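Bravudum Book 2 or stay with Pichler for second-year German?

eprantl
Our department has to pick a textbook by November and I'm leaning toward Bravudum.
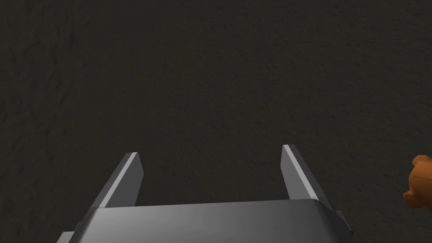
We have 9 sections on the old Pichler reader and the audio is dated. Has anyone taught a full year with Bravudum?

soyul_m
Two years at Fisville. The listening tracks are good. The workbook is thin on cases, so I still copy pages out of Pichler.

HSutter
I'd stay with Pichler. Dative gets a whole chapter there. In Bravudum it's a box on the side of a page.

soyul_m
It comes back in units 4 and 6, though. My kids did fine with it in smaller pieces.

HSutter
Mine didn't. I had to reteach it in the spring.

mberchtold
What does a class set cost now? We were quoted 1183 with the teacher's book, online access not included.

eprantl
Same quote here. Online is per student, per year.

mberchtold
Then that's a no for us. Nandura lets you keep the audio files once you buy the book.

soyul_m
Ask the rep for the one-semester trial before you decide. Test the login on school laptops, ours blocked it at first.

eprantl
Will do. Heidrun, could you send me your dative handouts either way?

HSutter
Sure, message me your email.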